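The Second Arm

The Starlow budget had one line left on it, and the line said arms, 2. I had until the end of June to spend it or lose it.

Droswood quoted 3000 for the pair, with the rail and the cables. Civosach wanted more and would not say how much until somebody visited us. I didn't want a visit. I wanted a price I could put in a box on a form.

Upstairs asked why we needed two. One arm could put a marker in a box, they said, and they were right. I wrote back that one arm could also leave it there. The reply took 30 days and it was a single word - approved.

By then the Droswood price had run out. I rang them and got the same figure again, less the spare fingers. I moved the spare fingers to next year, along with the second table and the good chair. Then I drove to Boström with the signed order on the seat beside me, as their office there only took paper.

The crates came on a wet morning. It took me 6 evenings to bolt everything down and one more to find a cardboard box of the right size. The box cost nothing and I put it on the form anyway, under sundries, with a nought.

I emptied my desk drawer for the trial. Markers, a highlighter, a blue plastic thing I had never found a use for. Upstairs had asked for pictures to go with the invoice, so I printed four and stapled them to the back.

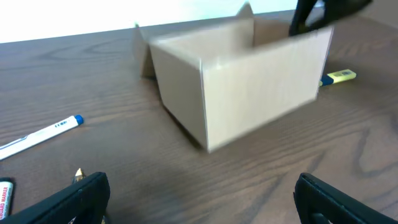
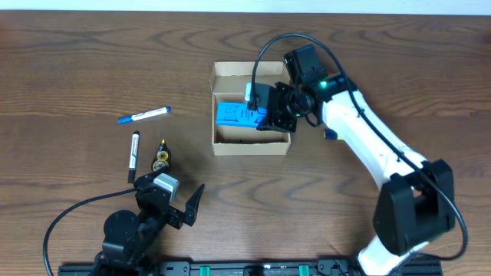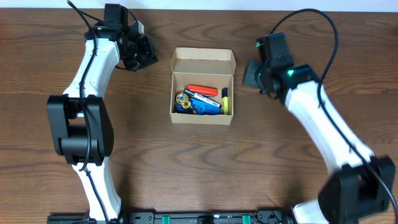
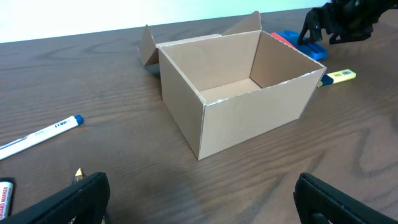 Page last changed: Sun 10 November

They paid it. In the same envelope was the form for next year, and I sat down and wrote fingers, spare, on the top line.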